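4.2 Whiteboard tasks

Of the household chores in the Skerham set, those involving a whiteboard proved the hardest to score. A dishwasher rack is either loaded or it is not; a board can be left half legible, smeared, or moved so far from its starting place that the next step fails. We therefore scored writing and wiping separately, and counted a trial as complete only if the board was still within reach of both arms at the end.

All trials used a two-arm cell with one gripper per arm and a small camera mounted on each. The board was not fastened to the tabletop, and small unrelated objects were left in the workspace, as they would be in a home. The policy was trained on 4,000 teleoperated episodes from the Jitberg collection and tuned on a further 300 recorded in our own cell.
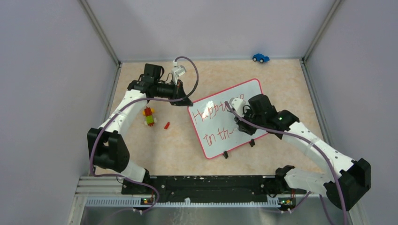 Figure 9. Two-arm cell with a tilted whiteboard carrying two lines of red handwriting. Unrelated small items lie on the tabletop away from the board.

Two sources of error dominated. The first was glare – a bright reflection on a glossy board can hide part of a stroke from an overhead or side view, and the policy tended to treat the hidden part as blank. The second was occlusion by the arms themselves, which grew worse as a gripper came down close to the text. The wrist cameras reduced the second error but did little for the first. Board angle mattered less than we had expected from the results of the Vastbridge baseline.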